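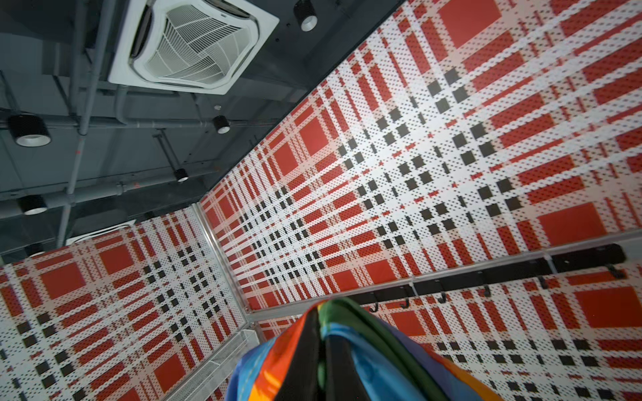 Multicoloured fabric with a smooth, slightly glossy surface.

Niven Lining Fabric, 2 m cut

A light lining for bags, jackets and cushion backs. Each cut is folded and sent in a paper sleeve. Wash at 30 before sewing and press on a cool iron with a cloth over the top. Use a fine needle – a blunt one will pull threads.

Colours vary a little between batches, so order enough for the whole job. 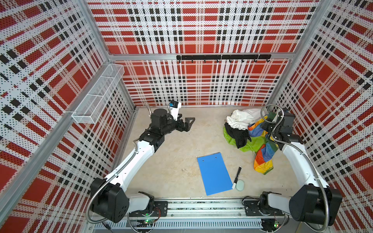 Cut edges fray quickly. Leave a wide seam allowance and zigzag or overlock before you join the pieces. Kenna Crichton's notes on bagging out a jacket are sent free with any order of 11 m or more.

Width: 140 cm
Order code: Niven 19
Sold by: Plistumwood

Unused cuts can be returned in the sleeve. Write to Ziad Daher in the order office for swatches.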